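Ticket: Old writing stays on the white clipboard
Opened by: Svetozár Čierny
Location: Fluvcombe, second floor, the room with the big brown table
Product: Stika write-on clipboard, white, black clip
Priority: Low
Status: Closed

Svetozár Čierny, 9:10
Good morning. I would like to report a problem with one of our write-on clipboards. We have used it since June, and until recently the writing came off with a dry cloth. Now something stays behind. It is faint but dark, and when a new list is written over it, both are hard to read. In our group two people have already copied a wrong number from it.

What I have tried so far:
Dry cloth, 3 times. No change.
Damp cloth with warm water, then dry cloth. A little lighter, I think, but I am not sure.
The eraser that came in the package. It moved some gray dust to the side and I had to wipe again.

I did not use any strong cleaner, for the reason that the paper in the package says to ask first. The pens are from Bunnag, black, the ones we always order. There are 18 clipboards of this type in our cupboard, and the other 17 are wiping clean as they should.

Elsa Savolainen, 9:42
Thank you for the clear report. Could you please tell me how long the writing was on the board before you wiped it? And where on the board is the problem, near the clip or away from it? A picture would help, if you can add one.

Svetozár Čierny, 10:25
The last list was on the board over the holiday, so I must say 76 hours at the least. Before that we wiped it every evening.

The place is away from the clip. On the table the board is lying with the clip at the lower end, and the marks are near the upper middle. Please do not mix it up with the white device next to it, the one with the small blue label. That one has no problem.
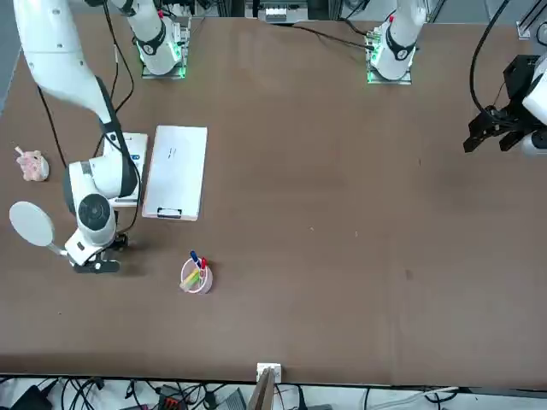 Angus Cowie, 10:51
We had the same with our boards at Clomell. It was the pen. Somebody had put a permanent one into the box with the others, and the caps look the same when you are in a hurry. Write over the old line with a fresh dry-erase pen, wait a few seconds and wipe while it is still wet. It took me two rounds.

Svetozár Čierny, 11:30
Thank you, Angus. I checked the pen box. All are dry-erase except one, which has no readable print on the side any more. I wrote with it on a piece of plastic packing and it did not wipe off. So this is probably our pen. I have put it in the trash.

Elsa Savolainen, 11:38
Then please try the method from Angus, but first on a small spot at the corner. If the corner stays white, continue with the marks. Do not scratch with a fingernail or a blade. When the top layer is damaged, the ink goes in deeper and the board cannot be saved.

Svetozár Čierny, 13:15
Result of the test: the corner stayed white. I then went over the marks line by line. After the first round they were weaker. After the second round I could find them only when I held the board against the window. After the third round I could not find them also there.

One question remains. Is it allowed to use the alcohol wipes from the first aid shelf, if this happens again?

Elsa Savolainen, 13:40
Yes, but not every day. Once a month is fine. Wipe with water afterward and let the board dry flat before you put paper under the clip.

Silvia Slanina, 14:05
I added a line to the supply order so that we get pens with a different cap color for the permanent ones. Closing the ticket. Please open it again if the writing comes back.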